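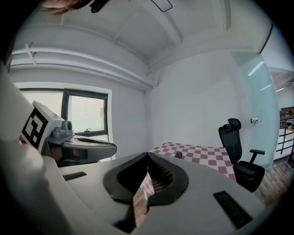 How to record two-handed demonstrations for the pick-and-place unit

Nosstead Student Robotics -- Build and Data Group
Written by Marisa Gentile
Last edited Sunday, May 18, 2025

We use cookies to remember your login and to count visits. Accept | Settings

These are the steps we use in the spring project to record demonstrations with the pair of hand-held grippers. They assume you have done the safety sign-in and have an account on the lab computer. If you missed the February session, read the whole page before you book the room. If you were there, skip to "Recording an episode."

The goal for each pair of students is 100 good episodes of one task. An episode is one complete try at the task, from the start position back to the start position. The policy is trained on everybody's episodes together, so please follow the same procedure even if you have a faster one.

What you need

- Both grippers, left and right, from the charging shelf
- Two marker cubes, already screwed onto the grippers
- The head camera and its strap
- The recording laptop and its charger
- The checkered tablecloth
- Your task object (see the sign-out sheet)
- A partner

One person holds the grippers and the other runs the laptop. Swap after each block. You can't do both jobs, because starting and stopping the recording needs a free hand and you won't have one.

Setting up the table

1. Put the small table near the window wall, with enough room to stand or sit on the side away from the wall. Leave the office chairs where they are unless one is in your way. They are part of the background and it is fine for the background to vary.

2. Spread the cloth and pull it flat. A fold will catch the tip of a finger and drag the object. Last year's group used a bare table and had trouble with the tracking drifting whenever a gripper pointed straight down, and it has been better with a pattern underneath. Any plain cloth in the cupboard is for the other project.

3. Take everything off the table that isn't in the task. Pens, phones and cups all end up in the data.

4. Check the daylight. Direct sun on the table gives hard shadows that move over an afternoon. Lower the blinds on that side if you have to, and write down that you did.

Checking the grippers

Open and close each gripper five times by hand before you turn it on. The jaw should move without scraping and should come back to the same open position. The finger pads are soft and they pick up lint from the cloth, so wipe them with a dry tissue. Don't use alcohol on them. Leonor Cunha did this on the first pair and the surface went shiny and stopped gripping.

Look at the marker cube on each gripper. It must be tight. Push it gently with a thumb, and if it turns at all, stop and tighten the screw, then do the calibration again. A loose cube gives you episodes that look perfectly normal on the screen and are useless, and we threw out two full afternoons in Wallham before we found the reason.

Also check the faces of the cubes for smudges, and wipe the camera lenses with the lens cloth. The lenses are very wide and see nearly the whole room, including the ceiling and your own hair and sleeves if you lean in. Tie long hair back. Push up loose sleeves.

Calibration

Do this at the start of each booking and after any cube has been touched.

1. Turn on the laptop, then the left gripper, then the right gripper. The order matters for the labels. If you get it wrong the software will call the left one right, and you will have to restart everything.

2. Put on the head camera. Tighten the strap until it stays put when you nod.

3. Hold both grippers over the middle of the table with the cubes facing up toward your head. Keep them apart.

4. Your partner presses Calibrate. Move each gripper slowly through a wide figure eight until the bar fills. Slow means slow. If the bar stops partway, you are moving too fast or one of the cubes is hidden.

5. Touch the two fingertips together once over the table. The distance on the screen should read 2 mm or less. If it is more, repeat from step 3.

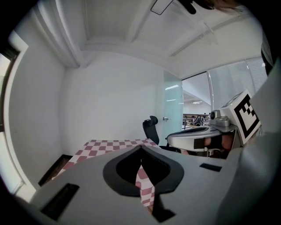

Keep in mind that the head camera needs to see the cubes for most of the episode. It can lose one for a moment and recover, but if you roll your wrist so that the cube faces the floor, the track will break and the software will mark the episode red. Practice the motion a few times with the recording off. Most people find that they have to bend the elbow more than they would if they were just using their hands.

The two grippers will also see each other. This is fine. What you want to avoid is one gripper blocking the other one's view of the object for the whole approach. If that keeps happening, bring the second hand in later.

Recording an episode

1. Partner: place the object inside the start area. Change its angle a little each time. Don't line it up with the squares on the cloth every time, or the policy will learn the squares.

2. Operator: start with both jaws open, one on each side of the object, a hand's width above the cloth. Hold still.

3. Partner: say "recording" and press Start.

4. Operator: wait one breath, then do the task at a steady speed. Don't talk and don't look away from the table. The head camera follows your head, so if you turn to say something to your partner, the episode now has a picture of your partner in it.

5. When the object is where it should be, open both jaws fully, lift straight up and hold still again.

6. Partner: press Stop, then mark the episode Good, Bad or Unsure.

If you drop the object, keep going if you can recover in one move, and mark it Good. Recoveries are useful. If the object leaves the table, stop and mark it Bad. Don't delete anything yourself. Noboru Nakajima goes through the Bad ones at the end of the week and some of them get kept.
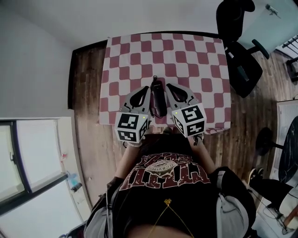 Start position: jaws open, one on either side of the object.

Objects with a cord need extra care. Lay the cord out so that it doesn't run under either gripper, and move it to a different side every few episodes. If the cord gets caught between a finger and the object, you can let go and try again within the same episode, but don't pull.

How many and how long

Record in blocks of 36 episodes and then rest. Your forearms will be tired before you notice it, and tired operators start resting their wrists on the table edge. It shows up in the data as a sudden change in height. After a block, swap roles, and run step 5 of the calibration again before you continue.

The group as a whole had almost 3350 episodes at the last backup. That sounds like a lot, but it is spread over several tasks, and the two-handed ones are still short. If you are choosing a task, choose one of those.

Common problems

The software says "marker lost" right away. One of the cubes is turned away from your head, or the strap has slipped and the head camera is looking over the table. Look down at your hands and see if the message clears.

The left and right grippers are swapped on the screen. See calibration, step 1.

The picture from one gripper is too bright. The gripper is probably pointing at the window. Turn yourself so that you face along the wall, or lower the blinds. Changing the exposure by hand is not allowed, since the settings have to match across all bookings.

The jaw closes on the screen later than it does in your hand. This is a cable problem. Unplug, wait, plug in again. If it comes back, tell Florêncio Barreto and use the other booking slot -- episodes with a delay can't be fixed afterward.

Someone walks through the room. Finish the episode. People in the background are all right as long as they have signed the consent form on the door. If they haven't, stop and mark the episode Bad, and put "person" in the note.

Before you leave

Copy the folder to the shared drive and open at least three episodes from it, one from the beginning, one from the middle and one from the end. Play all the camera views. Only then clear the laptop.

Name the folder with your pair number, the task and the block number, with no spaces. The upload script, which came from the Kanagaratnam group and is older than most of our equipment, fails on spaces without telling you.

Put the grippers back on the charging shelf with the cubes facing out and the jaws open. Fold the cloth. Write your episode counts on the sheet by the door, including Bad and Unsure.

The Tratville demo uses whatever has been uploaded by the Friday before. Episodes uploaded later still count toward your 100, but they won't be in the model we show.

Questions about booking go to Seon-mi Gil. Questions about the steps on this page go to me.

Share this page | 2 shares | 0 comments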